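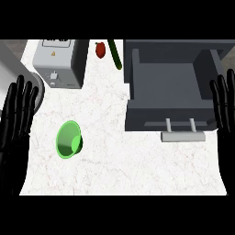
How does a video game save your place?

When you play a game, the console or computer has to remember a lot. Where are you standing? How much health do you have left? Which doors are open? All of this is kept in memory while you play. That kind of memory is very fast, but it goes blank when the power is turned off.

To keep your place, the game has to write the important facts into a save file. The file goes on a drive, which holds on to information without power.

A save file is mostly a list of numbers. Think of a game called Trolar, where you explore a town named Cekow. Your save might say that you have 66 coins and 90 health points, and that you are on level 2. The file does not hold a drawing of the town. The town is already part of the game, so the save only needs to note what has changed. If you opened a chest, the game writes down that chest's number and the word "open."

A big game can have 700 chests, doors and switches to keep track of. Even so, a list like that takes up very little room – often less than one photo.

Some games save when you choose to. Others save by themselves when you reach a certain spot, called a checkpoint. Many do both. A small spinning picture in the corner often means the game is saving. Don't turn off the power while it is there. The file could end up half written, and the game may not be able to read it later.

When you load a save, the game reads the list and puts everything back – your coins in your bag, the chest open, and you in the right street.

Words to know
Memory: where a computer keeps what it is using right now
Drive: where a computer keeps files for later
Checkpoint: a spot where a game saves by itself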